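Section 3. Teaching a Two-Arm Task by Remote Control
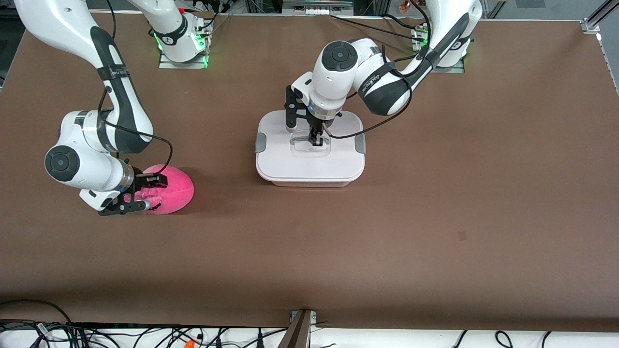
This section applies to operators who have completed the induction in Section 2 and hold a current Ostholm station permit. A task is taught by driving both arms from the Tumow hand controllers while the station records joint positions and finger openings. Each arm must have a clear duty before recording starts. In the soft-item task the right gripper holds the pink item at its left edge, while the left gripper works from above, its fingers lowered into the recessed part of the container lid. Operators should practise this division of work before making any recording that is to be kept.

3.1 Before recording

1. Confirm that the collar lights on both arm bases are green.
2. Check that the cable on each arm moves freely through a full bend of the elbow.
3. Place the container within reach of both grippers and close the lid.
4. Open the Metwally panel, select "New task" and enter the task number. The soft-item task is number 188.

Note: The controllers go to sleep after 59 seconds without movement. Press either trigger to wake them.

3.2 Recording a demonstration

5. Take hold of both controllers and match their position to the arms. The panel shows "Linked" when the match is accepted.
6. Press the foot switch once to begin.
7. Bring the right gripper to the edge of the soft item and close the fingers slowly.
8. Lower the left gripper straight down to the lid. Keep the wrist upright.
9. Complete the task at an even pace — long pauses are stored along with the movement.
10. Press the foot switch again to stop, then choose "Keep" or "Discard".

A full set consists of 21 kept demonstrations. Move the soft item a short distance between one demonstration and the next.

Caution: Do not reach over the table while the panel shows "Linked". Release both controllers and wait for "Idle".

Caution: Do not press down on the lid with closed fingers. If the force warning sounds, raise the arm and discard the recording.

3.3 Handing over

Copy kept sets to the Grernico folder at the end of each session. Requests for new task numbers go to Annag Dalgleish; faults are reported to Toshiko Sasaki.

Section revised August 2025.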